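25 May 2025

Survived my first weekend as a vendor at the Makokha craft fair. I paid $60 for half a table back in January, when May sounded like a month that would happen to someone else.

Doors opened at ten. The early shoppers, who had paid extra to be early, walked past me at great speed toward the candles. By noon I had sold 7 pincushions and given directions to the restroom more times than that.

Things I learned. Folks will pick up anything priced under ten dollars. Folks will put it down again. The Lendix card reader works fine everywhere in the hall except behind my table, so I did most sales standing in the aisle with one arm up like a tour guide. The woman next to me had banners and a bell she rang after every purchase. I grew to hate the bell, mostly for its silence about me.

Total take, $300 on the nose. Minus the table, minus gas, minus the $39 I spent on another vendor's soap, I am practically a tycoon.

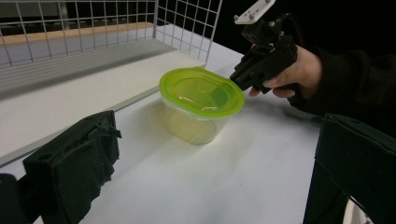

My sister asked on the phone tonight whether I'd do the Mestora fair in the fall, and said she'd only help if I raised my prices and quit buying soap. I told her I'd think about the prices. The form is already filled out and sitting by the door. Must find a stamp.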